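Robot Club: Your Questions, Answered

Welcome! These are the things families ask us most when a student first comes home talking about Robot Club. If yours isn't covered, catch Funmilayo Akpan at the Tuesday session in Asetcombe and she'll happily talk your ear off.

Does my child need any experience?
None at all. Plenty of our members have never written a line of code, and a good many have never held a screwdriver either. We start everyone off moving an arm by hand, and the typing comes later, when they're itching for it.

What do the students do all evening?
Mostly they work on one job at a time, in pairs, and this season the job is tidying up. The arms have to pick small things off a tabletop and put them where they belong, and it's a good deal harder than it sounds (ask anyone who has tried to get a gripper around an eraser!).

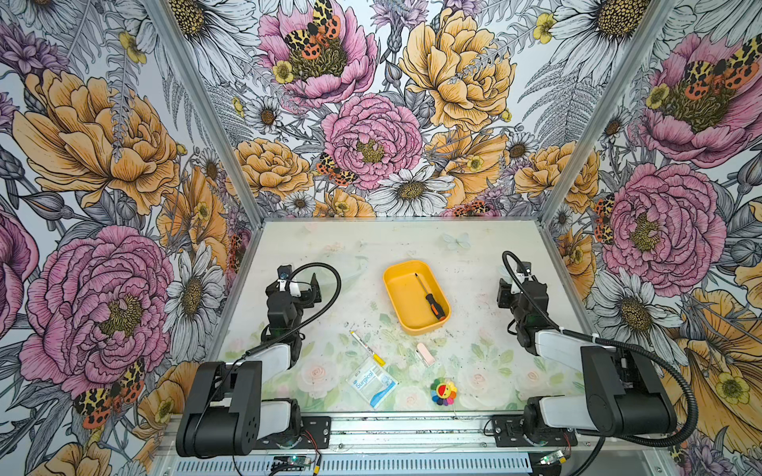 Each pair takes turns at the controls, one partner driving and the other watching and writing down what went wrong, and then they swap. There's a lot of groaning, I'll admit, and a lot of cheering too.

Can they bring things from home for the arms to pick up?
Yes, please do! Small, light and clean is the rule. No glass, no food, and nothing you'd be sad to see dropped.

Is there a competition?
There is — the Prulbridge meet in October. Teams get 13 minutes at the table, and the top score last year was 565, set by a pair of eighth graders who are still talking about it. Going is entirely up to your child. Some of our keenest members would much sooner stay home and build.

What does it cost?
Dues are $77 for the season, or $89 with the club T-shirt. If that's a stretch, have a quiet word with Funmilayo and we'll work something out.

What should they wear?
Anything comfortable, with long hair tied back and sleeves that push up. Dangly bracelets are best left at home.

May parents stay and watch?
Of course, and you may find yourself handed a notebook. Doors open at 5:30, and we ask that everyone be picked up by 7:15 so we have time to put the tools away.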